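Workshop notebook, Loltmont room
Entry dated 20 September 2019

Subject: tabletop pantry cabinet, open compartment. Loading with ordinary groceries and placement on the bamboo table.

Purpose of this entry. The Plidov cabinet is intended for a small kitchen where there is no wall space for a cupboard. It stands on a counter or table, is open at the front, and is meant to hold the things a household reaches for while making a sandwich or a quick meal. Earlier entries dealt with the panels and the fasteners. The present entry deals with how the compartment is filled, how the cabinet stands on the table, and what remains to be settled before the second unit is assembled.

Placement. The cabinet was set near one end of the table, leaving the rest of the top free for preparing food. Colleagues will recall that the February layout put it in the middle of the top, which divided the working surface into 2 parts, neither of them large enough for a cutting board and a plate side by side. The end position is preferred and should be treated as standard from now on unless a later entry says otherwise.
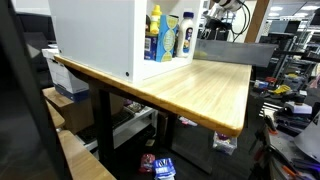
Entry and photographs: Workshop, Loltmont room
Filed under: Plidov cabinet, loading and placement

The groceries are the same set used for the previous loading and are not to be exchanged for others without a note here. The set is mixed on purpose: two squeeze bottles, one of them mayonnaise, and two boxes. Bottles and boxes behave differently in a narrow compartment. A box can be pushed back with one finger. A bottle with a tall cap has to be lifted clear, and the hand needs room above it.

The loading instruction as it now stands:

1. Place the yellow squeeze bottle first, at the back left.
2. Place the dark blue box in front of it.
3. Place the light blue box in the center, upright.
4. Place the mayonnaise at the right, standing on its base.
5. Do not stack anything on top of the boxes.

Step 2 has been questioned. With the dark blue box in front, the yellow bottle can be reached only from above or by taking the box out. The argument for keeping the step is that a real shelf is seldom arranged for convenience, and a compartment that works only when perfectly arranged is of little use in a kitchen. The argument against is that mustard and mayonnaise are commonly wanted together, and a household would probably keep them together. Both views are recorded. The step stays as written for this round.

Compartment width. The Dobos drawing shows a removable divider. It was left out for this round. Four items do not require it, and a divider would take up width that the boxes need. If the number of items is raised, the question should be opened again, and the divider should be tried in the left position before the center position.

Side panel. The matte finish is kept. The gloss sample supplied under the Pruline name was compared with it under the room lights and showed finger marks after 2 days of ordinary handling. Gloss may still be offered for the inside of the compartment, where it is easier to wipe and seldom touched. The offcut has been labeled and placed with the other finish samples.

Table edge. The bamboo top has a rounded edge, and the cabinet must not be allowed to creep onto the curve. Once any part of the base passes the start of the rounding, the support is reduced on that side and the cabinet can rock when a bottle is taken out quickly. The proposal to fit rubber feet is approved in principle – the thickness is still to be decided. Feet that are too thick leave a gap under the base where crumbs collect, and such a gap is difficult to clean without moving the whole unit.
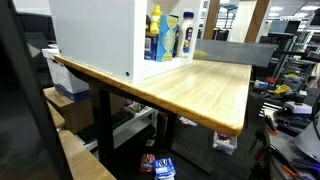 Fasteners were the main subject of the last review and need to be closed out. The screws at the lower corners hold well, but the choice of color has not been confirmed. White screws were requested for the finished unit so that they would disappear into the panel. Against a white side panel even a small dark spot near a bottom corner draws the eye, and the lower part of the side is exactly what a person sees when seated at the table. Two remedies are possible: white caps pressed in after assembly, or fasteners entered from the inside. Caps are cheaper and can be added to units already built. They also come loose, and a loose cap in a food cupboard is not acceptable. Inside fastening is therefore to be drawn up first, with caps held in reserve.

Items below the table. The lower shelf has come to be used for whatever is set down during the day, a keyboard among other things. This is permitted for the time being. Cardboard boxes under the table should be checked and either labeled or flattened. Snack packages on the floor are to be picked up before the room is closed. Food used for loading belongs in the cabinet or in the grocery bin, and food for personal use belongs elsewhere.

Stock. The fastener drawer holds 49 short screws of the current pattern. Each cabinet takes 7, not counting the divider brackets. The present stock is enough for the second unit and for the repeat assembly. No order will be placed until the inside fastening has been drawn, as the length may change.

Open points carried forward:

Thickness of the rubber feet. Samples to be cut from the sheet already in the room.

Order of the dark blue box and the yellow bottle, to be reviewed after the next round.

Divider, left position, only if more items are added.

Inside fastening, drawing and one trial corner.

Gloss for the inside of the compartment – decision can wait for the second unit.

The cabinet is to be left loaded until the feet have been fitted. Anyone needing the full length of the table may move it, provided that the groceries are taken out first and returned in the order given above.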